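# 手持夹爪的账怎么算

Wavinham的布草处理项目在1月重排预算，最初的采购单只有一行：双臂工作站一套。复核后，这一行拆成了夹爪、工作台、线缆与备件、人工工时四项。毛巾类柔性件的动作数据先由人手持夹爪采集，机械臂推迟到下一阶段立项。

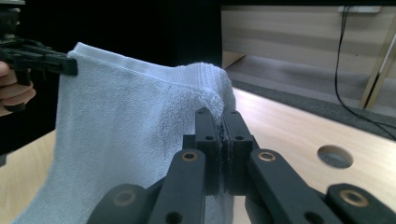

四项之中，人工工时最容易低估。项目组按134小时报批，复算后改为362小时，差额主要来自重复抓取、数据筛查和操作员培训。夹爪向Tretix和Toltow两家询价，比较口径统一为整副价格加一年指尖件更换费用。毛巾绒面会掉纤维，清洁周期须写入维护条款，否则停机时间无处列支。

备件按24对指尖订购，连杆和轴套随整机质保，不单独备货。台面沿用现有木桌，不列入资本支出。
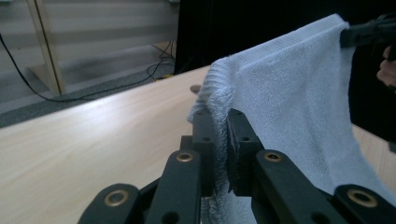

**机械臂是否应与夹爪同批采购？**

建议分批。夹持行程和指尖尺寸未定之前，臂的负载与法兰接口无法锁定，提前下单容易产生改装费。

Schumacher的集成报价有效期为111天，自2月17日起算。付款节点按到货、安装、验收三段设置，验收样件须包含带织边的毛巾，并注明叠层厚度。接口变更的费用由提出方承担，该条款应在签约前写入附件。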